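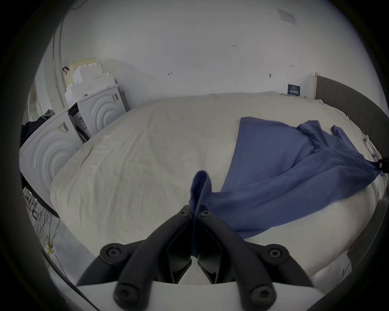

Laver et plier le linge de lit en lin

Le lin lavé est solide, mais il demande quelques habitudes. Je donne ici la méthode que j'utilise à la maison, avec une parure Finenari achetée en septembre.

Avant le premier lavage
Lisez l'étiquette. Fermez les boutons de la housse et retournez-la à l'envers. Lavez les couleurs séparément pendant les 2 premiers lavages, car le lin teint peut perdre un peu de pigment.

Le lavage
Choisissez 40 degrés au maximum et un essorage modéré. Ne remplissez pas trop le tambour : le lin boit beaucoup d'eau et devient lourd. Je ne mets pas d'adoucissant.

Le séchage
Secouez chaque pièce fortement à la sortie de la machine. Étendez le drap plié en deux sur le fil, les lisières bien parallèles. Chez moi, à l'intérieur, il faut environ 7 heures.

Le pliage
Posez le drap à plat sur le lit, quand il est encore très légèrement humide. Tirez les coins, lissez avec la main, puis pliez dans la longueur. Laissez finir de sécher 48 heures dans une pièce aérée avant de ranger dans l'armoire.

Pour les taches de gras, savon de Marseille à sec, puis rinçage à l'eau tiède.

Mis à jour le 21 mai 2026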